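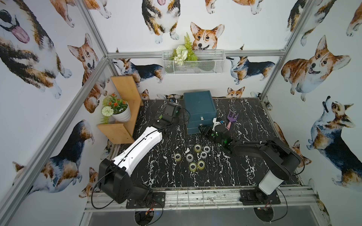

## About Vulano Music

Vulano is a small singing and piano school with a library of 231 arrangements. We started because most of the beginner sheet music we were handed was no good. It was pitched for trained sopranos, or it left out the left hand, or it called itself "easy" and changed key on the second page.

We don't believe every child has perfect pitch waiting to be unlocked. We don't believe in learning piano in a fortnight either, and if a course promises you that, keep your money. What we've seen work is dull: short practice, a song you like, a key that suits your voice.

Celina Pawłowska teaches voice and writes most of the arrangements. Haris Shehu teaches piano and crosses out the bits of Celina's accompaniments that need three hands. Lungile Mahlangu runs the adult choir on Berisha Street, which takes people who were told at school to mouth the words.

No auditions, no grades unless you ask for them. Some students do ask. We'll prepare you for an exam, but we'll also tell you if we think it's a waste of your term — it often is.

Arrangements can be printed for your own use, and teachers may copy them for a class. Please don't resell them. If you find a wrong note, write to Trinidad Manalo at the front desk with the title and bar number. Bar 12 of the lullaby in F is already on the list.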